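24th May, washroom vanity

Ji-hoon still thinks the new cleaner from Vorkau did the job on this top. I'm not convinced. The white surface has a faint grain texture to it, and anything with a grain holds dirt. After the last go-over I found a few tiny dark specks toward the left, and I can't say yet if they're grit or marks in the surface. Ga-eun says grit. She hasn't tried a fingernail on them.

Wiped 4 passes, plain water, cotton cloth, no cleaner. Will look again tomorrow before I believe anyone.

Basin: pinkish-beige, so residue will be hard to spot by eye. The Ilstead sheet says a dull patch means soap film. Maybe. It could as easily be the lighting. Want the overflow slot brushed out too, which the sheet skips entirely.

To do: ask Bo-ram for the old cloths, batch 119.

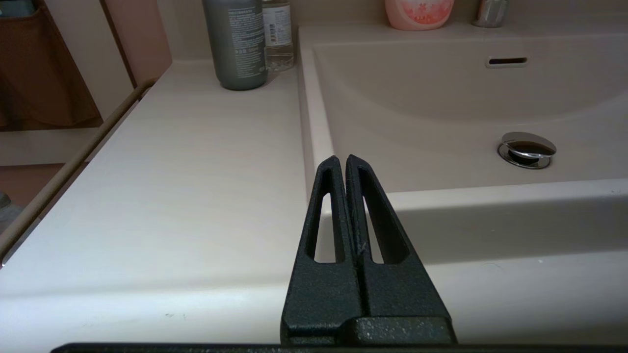
Vanity top and basin. Specks at lower left.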